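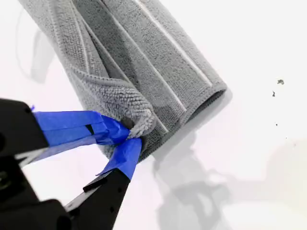
Towels gone stiff and useless after a year. Is it the softener?

Lirkard
Posted April 20, 2025

Bought a stack of grey towels in November and they already dry about as well as a crisp packet. You just push the water round your back. My mother swears by more softener. My sister says softener is the whole problem and I should be ashamed. Washing at 60, line dried, hard water area. Who do I believe?

Worholm
Your sister. Softener coats the loops and then they won't soak anything up. Stop using it, and do one wash with a mug of white vinegar and no powder.

Gromero
Here we go, vinegar. Is there anything on this forum vinegar doesn't cure? Last month it was somebody's gutters.

Worholm
It did shift the moss.

Ibarra
I've used softener on every wash since roughly 2000 and my towels are lovely. People use too much of it, that's all. Half a cap. The bottle says a full cap because they'd like you to buy another bottle.

Gromero
Lovely to stroke or lovely to dry with? I've stayed in houses like yours. Came out of the bathroom damper than I went in.

Ibarra
You have never stayed in my house and the odds are getting worse.

NicanorFigueroa
Worked 10 years in a hotel laundry. We used no softener on towels at all, less powder than you'd think, and never stuffed the drum. Line drying in still air makes them stiff whatever you wash them in, so give them a good hard shake before you peg them out and again when they come in. And if they're microfibre, 60 is too hot. What does the label say?

Lirkard
Label says 40. I may have been treating that as an opening offer.

Gromero
Case closed.

Ibarra
So it wasn't the softener.

Worholm
It was also the softener.

Lirkard
Update: 3 washes at 40, no softener, one with vinegar. Better. The bathroom smells like a chip shop and my mother isn't speaking to me.

Ibarra
Half a cap would sort that smell out.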